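Can a machine clear and wipe a table yet?
Home Automation > General chat
22 replies, page 1

dela_s
Started 08/07/2024

Okay, I need people to talk me into or out of something. My brother-in-law swears that in a couple of years we'll all have an arm on a cart that clears the dinner table, wipes it and puts the chairs back. I have three kids and a table that gets wiped down maybe five times a day, so believe me, I want this to be true! But my robot vacuum still eats a sock every week and then cries about it under the couch.

So where are we really? I don't mean the slick videos with the music. I mean my kitchen, with syrup.

Dela

TiinaK
Reply

Wiping is closer than you think, clearing is further than you think. I worked on packing lines for 16 years (the Godano plant, if anybody here knows it) and we had arms that could move the same tray all day and never get tired. Change the tray and somebody had to come out with a laptop. A dinner table is a different tray every single night.

For a bare table, though, I'd take the bet. It's flat, it stays put, and a cloth is forgiving.

vanacker_d
Reply

Going to disagree with Tiina a little. Bare tables are where I'd expect trouble, and pale wood most of all. Look at one the way the machine has to:
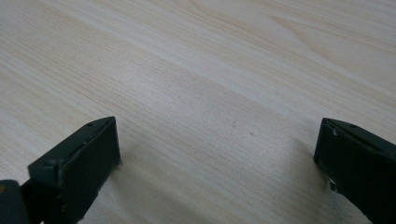
1. Finding the mess. There are two little brownish dots near the middle there. Knots? Crumbs? I can't tell, and I've been staring at it for way too long. You or I would drag a fingernail over them and know in a second. A machine going by looks alone will either scrub at a knot until the finish is gone or leave toast crumbs for the next guy.

2. Knowing how high it is. Blond wood under bright, even light gives you grain and not much else to judge distance by. Come down a hair too far and you're pushing on the table. A hair too high and you're wiping air (I have done this with a mop, so no judgment).

3. Wear. Look at the chipped white patch on the inside edge of the right finger, and the scuffs on both. Whatever you put on the end of an arm gets beat up, and then it's a part you have to buy. Has anybody asked what a set of fingers costs when you're on your fourth?

Dirk

TiinaK
Reply

Dirk, point 1 only matters if you insist on spot cleaning. Wipe the whole thing every time! I don't inspect my table for crumbs before I wipe it, I just wipe it. Two dots or two hundred, same motion.

Point 2 you fix with something springy behind the cloth. We had that on the line and it was the cheapest part of the whole machine.

I'll give you point 3. Worn fingers were a constant pain, and ours were metal.

poyen
Reply

I'm with Dirk on the money part. I help run a small furniture shop, and last September we got a quote from Zesex for a setup to wipe down finished tabletops before they get wrapped. The arm wasn't the scary number. They wanted 3,000 a year on top just for service and replacement grippers, and we'd still have to load every top ourselves. Lifting the tops is the chore! The wipe takes a minute.

We bought a better rolling cart.

tetteh_kpodo
Reply

Depends what you count as "can do." Can it do it once, while three engineers hold their breath? Sure. Can it do it 366 days of a leap year with a toddler hanging off the cart? Different question, and it's the only one Dela asked.

I'd also push back on wiping everything every time. Go over syrup with a dry cloth and you now have a whole table of syrup. You need wet, then rinse, then dry, and somebody has to wring out the cloth. Who wrings out the cloth, Tiina?

TiinaK
Reply

Fine. The cloth is a problem. Throw it down the laundry chute and grab another one?

tetteh_kpodo
Reply

Picking one cloth off a stack of cloths. Good luck with that!

dela_s
Reply

Ha, okay, so I'm hearing keep my sponge for now. I showed my brother-in-law the thread and he says you're all dinosaurs and that Wiketti will have one in stores before my youngest can drive. She's four, so I guess he left himself some room.

Dirk, I vote knots by the way.

vanacker_d
Reply

My wife says crumbs. We're not speaking.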